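In Defense of the Shared Table
Opinion - Brovside Reading Room Newsletter
Jan 26, 2022
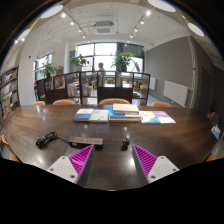
When the Brovside Reading Room reopened its upper floor last May, members were invited to comment on the furnishings. Most of the 100 replies received concerned a single question: whether the large common table should be kept, or replaced with the individual study desks shown in the Skilum catalog. The Room has not yet reached a decision. It is the view of this writer that the table should stay.

The case for individual desks deserves a fair hearing. A desk gives the reader a clear boundary and a place to leave papers during a short absence. The proposal prepared by Pilasum would fit 14 desks on the upper floor, each with its own outlet and lamp. Members who come to study for examinations have asked for exactly this, and their request is reasonable.

A reading room, however, serves more than one kind of reader. Those who consult large volumes, or who compare several books at once, need a broad surface. A thick book laid open beside a notebook takes up most of a standard desk, and the booklets and reference works that go with it end up on the floor or on a neighboring chair. On a wide wooden table the same materials can be stacked, spread out and put back in order with little trouble.

There is also the matter of how books are discovered. The Namboodiri bequest, which brought 610 titles into the collection, is seldom requested by name. Its volumes are read chiefly when they have been left out on the table and another member picks one up. Separate desks would discourage this, as few people will reach across a partition to look at a stranger's book.

The strongest complaint against the table concerns electricity. A power strip laid on the surface is untidy, and its cable takes up room that belongs to books. This can be remedied at modest cost. The Room has obtained 2 estimates for outlets set into the floor, and either would be less expensive than new desks. Until the work is done, cables should be coiled and kept toward one end when not in use.

A compromise is available. Desks could be placed along the north wall for members who prefer them, with the common table and its chairs left where they are. The table is sound, and its polished top needs only regular care. Members who hold a view on the matter are asked to submit it in writing at the front desk before the spring meeting.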